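Flipping guessing-game flaps with a home-built arm, part 3: approach and push

Parts 1 and 2 covered the Pidby arm and the wrist camera. Now the arm needs to move one flap without touching the next one.

Set the board in front of the arm and leave it there for the whole session. Close the gripper before each approach. Set the travel speed to 6 in the Kisto panel and save one pose for each row.
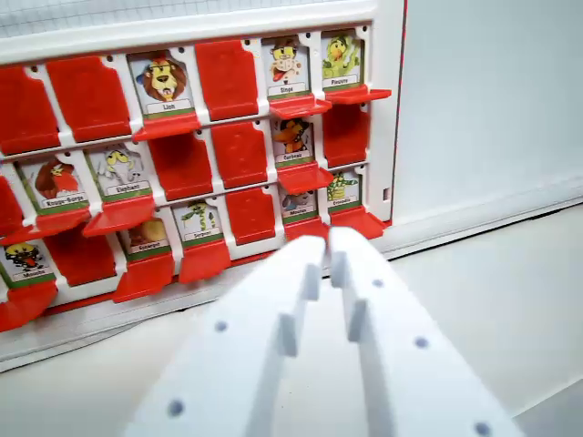
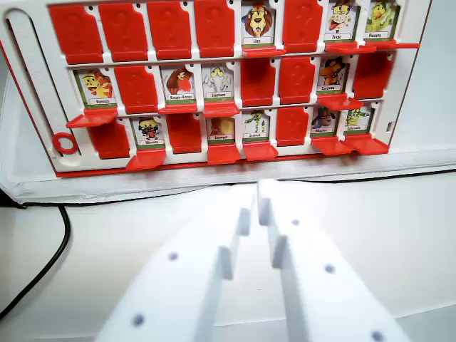
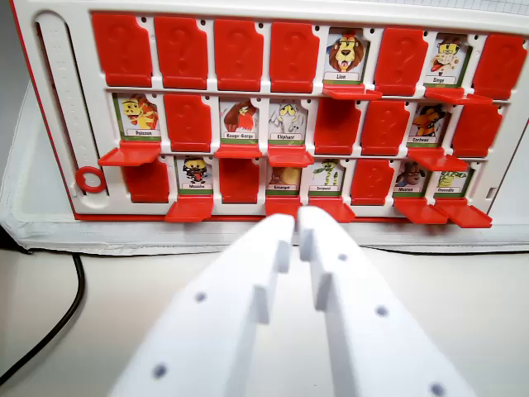
Can I use the same pose for all three rows?

Use a separate one for each. The lowered flaps of one row stick out over the row below, so the bottom row needs a lower approach.

Once the poses are saved, run a single flap 10 times before trying a full row. If the fingertip slides off, move the pose closer to the board in small steps. Murray Lavoie's script logs each try, and mine had 306 lines by the end of August.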